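Foro del Hanimside – Primer equipo – ¿Qué hacemos con el lateral izquierdo?

gradabaja_11
Buenas tardes a todos. Otra vez Usman fuera de la lista y otra vez el mismo parte de siempre, «molestias musculares». Llevamos desde marzo así. Yo le tengo muchísimo cariño, ya lo sabéis los que me leéis (mi hija tiene su camiseta), pero contra el Posville no podemos volver a jugar con un central en la banda.

peñista_viejo
A mí Bianchini no me pareció tan mal ahí, ¿eh? Sufrió los primeros 20 minutos y luego se asentó.

gradabaja_11
Hombre, se asentó porque el extremo se cambió de banda. Loredana es una central estupenda, pero pedirle que suba y baje todo el partido es gastarla.

Marisol_T
No estoy de acuerdo con ninguno de los dos, con todo el cariño. Tenemos a Ifeoma Sani en el filial y es lateral zurda de toda la vida. ¿Para qué está el filial? Fuimos 3,256 en el último partido en casa y os aseguro que más de la mitad la aplaudiría al salir.

peñista_viejo
Sani tiene 2 partidos con las mayores, Marisol. Paciencia con la chiquilla, que luego las quemamos.

Marisol_T
Pues yo la vi entrenar en Drorumora y os cuento, que fui con mi cuñada y nos quedamos toda la mañana tomando café y charlando con la gente de la peña, un ambiente precioso, de verdad – y eso que soplaba un viento tremendo.
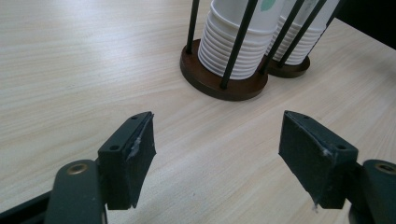 El caso es que Sani hizo toda la sesión con el grupo y en el partidillo la pusieron con las titulares. Centra de maravilla con la izquierda, aunque le falta cuerpo en el choque, eso os lo reconozco.

gradabaja_11
Si la pusieron con las titulares me callo un poco. Aun así yo esperaría a Usman hasta última hora.

peñista_viejo
Yo sigo con Bianchini. Nos vemos en la puerta 11, como siempre, y lo seguimos discutiendo allí.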